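Quick tips: cutlery, baskets and the draining corner

Cleaned out the kitchen drawers Saturday. Notes while I still remember.

Empty the whole drawer first
Everything out, onto the table. Don't sort as you go, you'll just shuffle the same forks back and forth. Shake the crumbs into the sink, wipe the drawer, leave it open to dry while you do the rest. 60 seconds with a damp cloth, more if somebody spilled honey in there (somebody did).

Skip the tray, try a basket
I gave up on molded cutlery trays. Slots never fit the long stuff and the corners collect gunk. A plastic basket with holes in the walls and base does the job — air gets through, and you can carry the lot to the table in one go. Get one with a handle. Mine came from Ruvholm, the Kemel ones are a bit deeper but tip over when they're not full.

Colored handles are worth it. Light blue shows up on a dark counter, and you notice right away when a fork has wandered off into the picnic bag. Spread them out flat before you put anything back, forks crossed any old how, doesnt matter. Plate to one side, basket to the other.

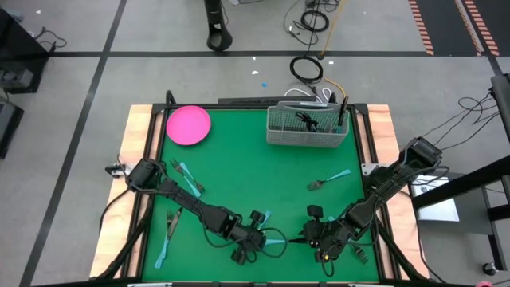

Which way up?
Forks and spoons, handles down, if the basket is only for storage and you can see what you're grabbing. Knives always handle up. If kids set the table, everything handle up, fewer fingers on the bit that goes in your mouth.

Water spots
Splash of white vinegar on a cloth, wipe, rinse, dry straight away. Don't soak anything with glued handles overnight, the glue lets go and then they rattle. Kalevi Juntunen wrote in to say he uses cold black tea insted. Haven't tried it.

Cleaning the basket itself
Holes clog with limescale. Old toothbrush, dish soap, hot water. Top rack of the dishwasher if it says so on the bottom — my old Aranda one warped after 2 washes.

How many forks do you need
Fewer than you have. Two per person, plus a handful for guests. The rest went in a box in the hall closet, and if I haven't opened it by February it goes to the thrift store.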